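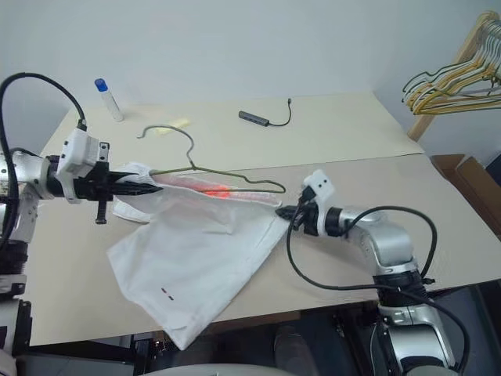
Radek Beneš wrote after the previous unit to ask whether a second arm is worth the trouble in a home build, given that a single arm with a well-made fixture can hang most garments and costs half as much to maintain. Tavion Montoya replied that the fixture becomes a second project of its own. Both positions are reasonable, and these notes take up the matter before turning to the task itself.

Magagula Workshop Course
Unit 2: Two-Arm Handling of Soft Goods
Handout for participants at the Wuvden shared workshop

Purpose of the unit

Participants will set up two arms at one table, teach a shared grasp on a garment and its hanger, and record each attempt in a form that another participant can read. Mounting and wiring were covered in Unit 1 and are repeated only where the second arm changes the requirements.

One arm or two

A single arm needs something to hold the garment while it works. A clamp or peg will do this for one size of garment and one type of hanger. When either changes, the fixture must be adjusted by hand, and the grasp points must usually be taught again.

A second arm takes the place of the fixture and can be moved by the program. The cost is coordination. The two controllers must agree on a common origin, and an error in either base position appears as a pull on the cloth. Participants who intend to hang only one kind of garment at home may prefer the fixture. The remainder of this unit assumes two arms.

Table and base positions

The arm bases at the Wuvden bench are set 543 mm apart, measured between the centers of the first joints. Enter this value in the Visex setup page before starting either arm. Participants building at home should measure their own bench and enter that figure instead. Measure again after the bench has been moved.

The tabletop is made of two panels. Check with a straightedge that they are level with each other. A raised edge at the seam can catch a hem and shift the garment during a lift, and the resulting failure is easily mistaken for a poor grasp.

Cable routing

Each gripper cable must have enough slack for the full range of the wrist. Before the first powered run, move each arm slowly by hand to its farthest taught position and look for three conditions: the cable pulls tight, the cable touches the cloth, or the loop passes between the fingers. Correct any of these at the cable clip. Do not correct them by limiting the joint in software, as the limit will be forgotten by the next person to use the bench.

A high loop keeps the cable away from the table surface but can swing when the arm stops suddenly. A low loop swings less and is more likely to meet the front edge of the table. Either is acceptable at the speeds used in this unit.

Teaching the shared grasp

The grasp is taught in pairs, with one participant at each arm. Nokuthula Van Wyk prepared the order given in the next paragraph, and it should be followed until both participants are confident.

Place the hanger in the garment by hand and lay both on the table with the hook pointing away from you. Bring the left gripper to its end of the garment and close it at the lowest force setting. Save the position. Bring the right gripper to the opposite end, close it, and save. Neither arm should lift until both positions have been saved and read back on the screen. 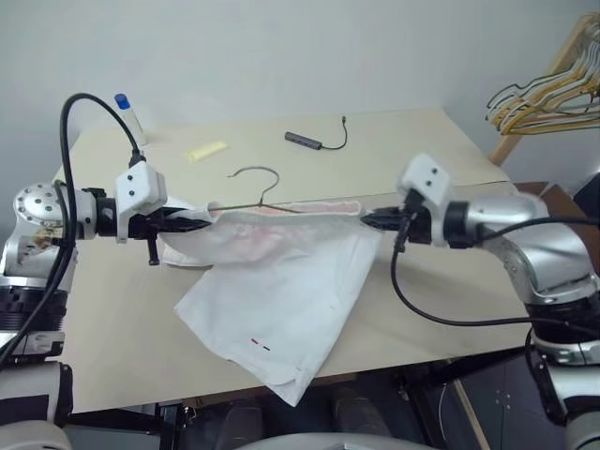
Once both positions are stored, raise the two arms together in small steps. The upper part of the garment should become straight without being stretched. If the wire begins to bow, stop, open one gripper, and let the cloth settle before closing it again. Thin cotton hides a bowed wire well, so feel along the hanger with a finger while the arms are stopped and the enable switch is off.

Choice of grasp point

Gathered cloth is thicker than it looks, and the fingers may close on the folds without reaching the wire. Such a grasp often holds during the lift and slips when the arm turns. Two remedies were compared at the bench by Karabo Oosthuizen and Nazareno Parisi. The first is to take the wire alone with one gripper and leave the cloth to hang from it. The second is to take cloth and wire together, slightly inward from the end of the hanger.

Across 86 logged attempts, the first method gave fewer slips with elastic waistbands. The second was easier to teach and worked well with plain shoulders. Participants should try both and note which was used, as the log cannot be interpreted without this entry.

When one gripper holds the wire, the other is free to approach the body of the garment. Keep its fingers wide open during the approach and reduce the speed to the lowest setting. Close only when the cloth has stopped swinging. 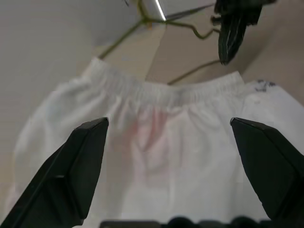 Keeping the log

Record the garment, the hanger type, the grasp method, and the result of each attempt. Failed attempts are to be kept. State where the cloth was when the failure was noticed, even if the cause is unknown. Visex saves the joint positions automatically but does not save gripper force, which must be written in by hand.

Before Unit 3

Bring one garment from home, preferably thin and without buttons, and one wire hanger. Participants who are building their own bench should also bring the measured distance between their arm bases and a sketch of the cable route. Bench time may be reserved on the sheet by the door; sessions in December end at 8 p.m.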